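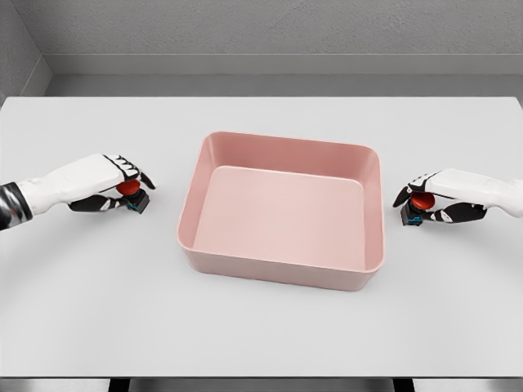 Waiting Time of Container Trucks at the Trurkeslow Gate

Project report, course in Transport Operations
Author: Phúc Trịnh
October 2020

1. Background

Trurkeslow is a middle-sized container port with one landside gate for trucks. The container yard and the gate are run by Sesteo. In April the company changed the route inside the yard, so that trucks and pedestrians do not cross each other any more near the stacks. Drivers must now stay in the cabin during the whole visit, except at one marked place where they unlock the twistlocks. The change was made for safety and I did not meet any driver who wanted the old route back. But the haulage companies say that the queue outside the gate has become longer, and that they pay for it.

My project is about this queue. I wanted to know where the time is lost between the moment when the truck joins the line on the access road and the moment when it leaves with its container. I also wanted to see if the booking system, which is called Grarker, is used in the way it was planned.

I do not compare the waiting time before and after April. Sesteo did not keep records of the queue outside its fence before the change, and the stories of the drivers are too different from each other to make a number from them.

2. How a visit works

A haulier books a time slot in Grarker, at the latest on the evening before. Each slot is one hour long. The booking contains the container number, the truck plate and the name of the driver. At the gate, a clerk checks the booking, the driver receives a paper ticket with the lane number, and the barrier opens. After this the truck goes to the twistlock area, then to the lane, where the reach stacker or the yard crane comes to it. At the exit, the seal and the container number are checked again.

If a truck arrives too early it should wait in the parking area beside the access road. If it arrives too late, the booking is cancelled and the haulier must make a new one. In practice the clerks accept many late trucks, because otherwise these trucks would have to turn around on a road which is too narrow for it.

3. Method

I stood at the access road and wrote down the plate and the arrival time of every truck that joined the line. For the gate and the exit I used the time stamps which Sesteo exported for me from the gate computer. Then I joined the lists by plate number. Some trucks came more than once on the same day, and these I had to separate by hand.

After cleaning, 359 visits remained in the data. I removed the visits where the plate was not readable in my notes, and also the empty trucks which came only for papers. I observed on 6 working days, always from the opening of the gate until the afternoon shift change. I did not observe in the evening, and this is a weakness, as some hauliers told me that the evening is the calm time.

For the interviews I prepared a short list of questions in simple English and in Vietnamese. The drivers were alone in the cabin with the window open, and I stood behind the barrier on the sidewalk. Most talks were short. I also visited the office of Trương, a family haulage company which sends trucks to the port every day, and sat one morning with their dispatcher while he made the bookings.

4. Results

4.1 Outside the gate

The largest part of the lost time is outside the gate. Inside the yard the visits are quite similar to each other, but the time in the line changes very much with the hour. The first hour after opening is the worst. Many trucks arrive before the gate opens, also those with a booking for a later slot. The drivers explained that they would rather be early and wait than risk the cancellation.

The parking area for early trucks is used very little. From the parking area the driver cannot see the line, and he has to enter again from the side, where the other trucks do not always let him in. One driver told me: "If I park, I lose my place. If I stay, maybe they take me." The clerks confirmed that an early truck is often accepted when it is already standing at the barrier. So the rule and the practice give two different messages.

4.2 At the gate window

When the booking is correct, the check at the window is fast. When there is a mistake in it, the whole line stops, as there is no place before the barrier where a truck can move aside. The most frequent mistake is the plate number. The haulier books with one truck, and in the morning another truck is sent. The dispatcher at Trương showed me that in Grarker the plate cannot be changed after the evening deadline. He has to telephone the gate, and the gate telephone is answered by the same clerk who sits at the window.

4.3 In the yard

The separated route is longer, but the drivers did not complain about the distance. What they mentioned was the twistlock place. There is room for only one truck to stop, and when a driver is slow or new, the others wait behind him. Some drivers also did not understand the sign there. The text is small and it is written only in English – a drawing would be better.
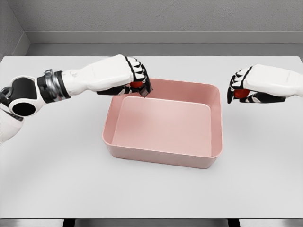 Figure 1. Two robot hands, each with a small red ball, and a pink tray.

4.4 The cost for the haulier

I tried to estimate the cost of waiting, but I could do this only for one company. Trương pays its drivers by trip and not by hour, so on paper the waiting costs nothing in wages. The cost is seen in other places: the second trip of the day is cancelled, the customer complains, the driver looks for another employer. The dispatcher would not give me exact sums and I respect this.

The port has planned the yard for 600 truck visits per day. On my observation days this limit was never reached, also when the line was long. From this I understand that the capacity of the yard is not the main problem. The arrivals are badly spread over the day.

5. Discussion

Before I started, I expected that the new safety route would be the reason for the delay, because this is what the hauliers say. My data do not support this very well. The time inside the yard is stable. I cannot say that the route has no effect, but the larger differences come from the arrival pattern and from the window.

I think the hauliers connect the queue with the route because both became visible to them in the same season. Sesteo sent out one letter about the new yard rules and the stricter booking rules together. A driver who reads this letter (or, more often, hears about it from a colleague) will see it as one thing.

There is also a safety question which the new rules do not touch. Trucks standing on the access road block the view at the side street, and I saw drivers walking between the trucks to talk or to smoke. Inside the fence this is forbidden. Outside the fence it is a public road and Sesteo says it is not responsible there.

6. Proposals

Early trucks should get a number in the parking area, so that they keep their place. This can be done with paper tickets and does not need any new software.

The plate number in Grarker should stay open for changes until the truck arrives. I asked the gate manager about this and he answered that the deadline was a wish of the security department. It should be discussed again with them.

A short lane for problem cases should be built before the barrier. The strip of grass beside the gate office is 100 meters long and would be enough for this, but I do not know who owns it.

The sign at the twistlock place should have a drawing.

7. Limits of the work

I observed only in dry weather and only in the day. My list of plates was written by hand and I may have missed trucks when two came close together. The drivers I interviewed were those who were waiting, so a driver who passed quickly had less chance to be heard. The interviews in Vietnamese I translated myself.

8. Thanks

I thank the gate clerks, who explained the same screen to me more than once, the dispatcher at Trương for his morning and his coffee, and all drivers who opened the window. The table of visits, without plate numbers, is kept at the department and can be requested there.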